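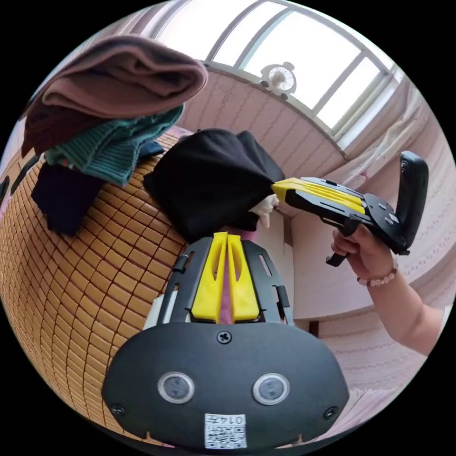

Miyuki Tanabe wants to know why the spares line comes before the line for the grippers themselves, and whether we can move it down. Please leave it where it is! Last term three of the four teams filled in the big items first, ran out of money, and wrote "spares: later." By October they were sharing one working trigger between two benches.

Course handout, unit 2: Planning a purchase for hand-held gripper work

This unit is my favorite, because a budget is where you find out what your project really is. You'll be writing a plan for a clothing-handling project in an ordinary bedroom: sweaters, trousers, a bed, daylight from a window. The work is done by a person holding grippers, and the arm comes in later (or in another team's budget, if you're lucky).

Start with the task and work outward. Write down one garment and one action, such as lifting a black shirt off a mat and laying it flat again. Then ask what has to be in the room for that to happen many times over. You'll come up with more than you expect. I always do.

Lines every plan must have

Spares. Fingers, screws, trigger parts, cables. Fingers are the part that touches everything, so price them as something you use up.

Grippers. Plan for a pair. Large soft things want to be held from two sides, and a plan with a single gripper limits you to small items from the first day. The quote from Nesstead that we use in class is 173 dollars for a finger-and-trigger kit. Use it as is for the exercise, before tax.

Storage and copying. Put down two places for the recordings to live, and the time it takes someone to move them.

Garments. Yes, clothes are equipment! Buy secondhand, mix knits with smooth fabric, and include plenty of dark items. Black on black is hard, and you want it hard early.

Labels. Every unit gets a number, and the number goes in the log at the start of the session. Cheap, quick, and it saves you when one unit starts acting up.

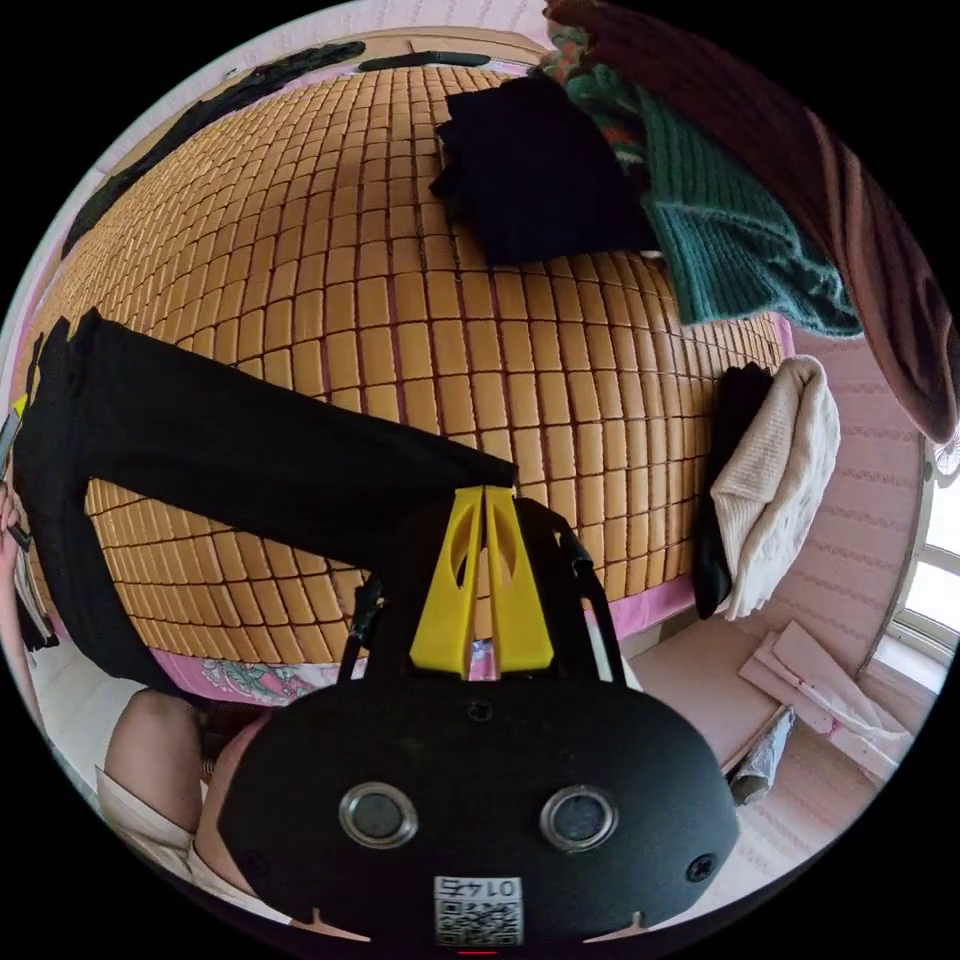 Should we rent a room or use one we already have?
Use one you already have for the first round, and put the rent money toward paid hours. A room with a bed, a wall outlet, and a window is plenty for a pilot.

Hours are the line people get wrong in the other direction. For the Vatora exercise you have 82 hours of operator time spread over 11 weeks. Divide that up before you buy anything. Subtract setup, charging, copying files, and putting the clothes back where they started. What's left is your real working time, and it should decide how much gear you order. Extra grippers with no hands to hold them are just a nice shelf display.

Ask for lead times in writing. Cistby and Boonyarit, the other two suppliers in the exercise, quote close to the same price, but one ships from stock and the other builds to order. Look at what that does to week three of your schedule.
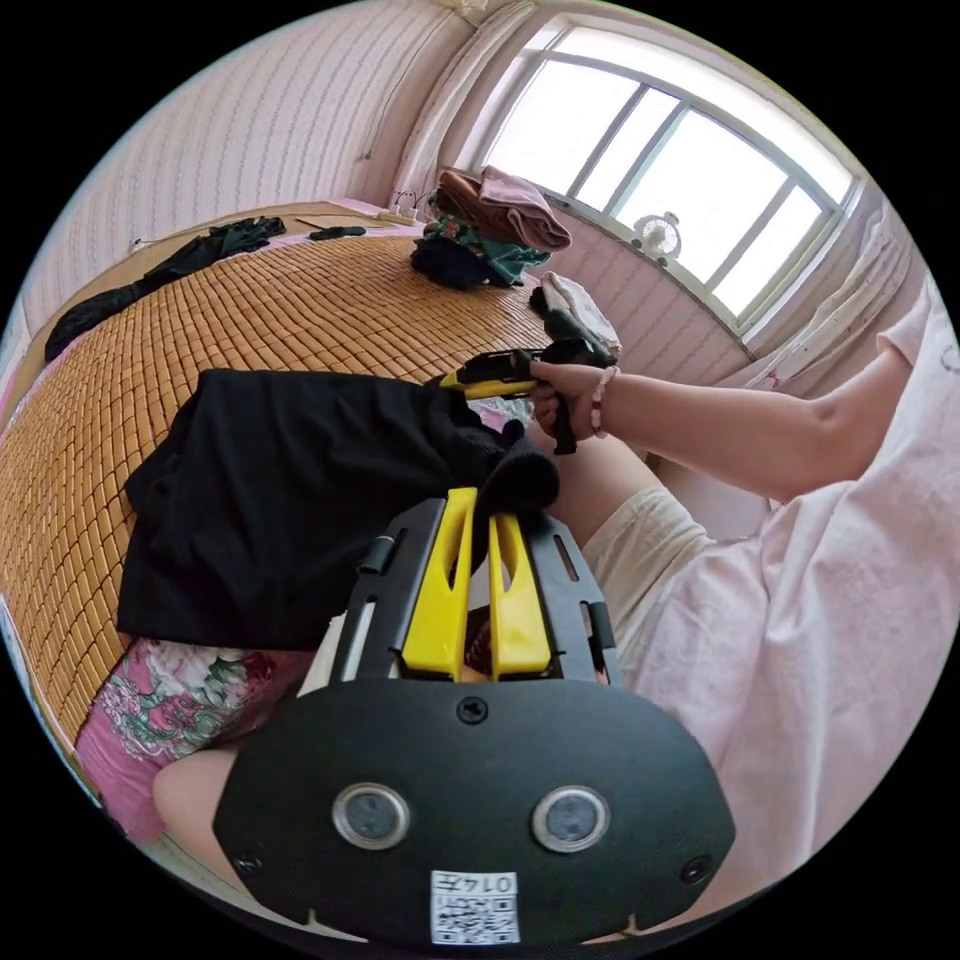
Sandro Pellegrini wrote in the margin of his draft that he'd put everything on one order to save on shipping, then keep the leftover for a second bed and more sheets. I like the second bed a lot. I'd still split the order: one pair first, a week of use, then the rest. You learn so much in that week, and changing an order that hasn't gone out costs nothing.

For next time, bring your plan on one page, with the spares line at the top and a name beside each item saying who will place the order. Leave the totals in pencil. We'll swap plans and try to break each other's schedules, so bring a calculator too.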